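Sorting Your Desk Papers: Your Questions Answered
Miltbridge Home Office Swap, members' page 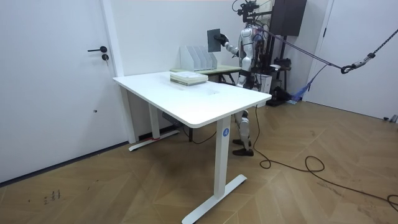
Where do I start if my papers are all over the place?
Start with one pile and one pile only! Grab whatever is closest, sort it into "using this month" and "everything else", and put the second lot out of sight until you've finished the first. Meriem Ghoneim did hers over a cup of tea in December and was hooked.

Upright or flat?
Both have their fans. Upright in a slotted file holder is brilliant for anything you reach for often, as you can pull out one folder and leave its neighbours alone. Flat piles suit books and thick folders that slump when you stand them up. Keep flat piles low, though, or the one you want will always be at the bottom.

Does it matter which way the spines face?
Only if you want to read them. Ildikó Kozma turns every second book around so her piles sit level, and she colours the page edges with a dab of marker so she can still tell them apart. Lovely idea, and I've since pinched it.

Should the file holder live on my main desk?
Try it on a second table behind or beside you. You get a clear top to spread out on, and the files are still within arm's reach.

I have a standing desk. Anything to watch for?
Check the cables before you raise it, and make sure the edge won't catch on a table parked close behind. Leave a decent gap, and run it all the way up and down once with nothing on top.

How much paper is normal?
Whatever you've got! Reda Benmoussa brought some 400 sheets to his first swap and went home with 30. His old phone bills went straight in the recycling.

Can I get a file holder through the swap?
You sure can. Said Badawi looks after the shelf at Stoltley, and there are usually a few in white or grey. Bring one back if it doesn't suit.

What about tax records?
Keep them together, label the year on the front and ask your accountant how long to hang on to them. Please don't put them in the swap box (it has happened twice).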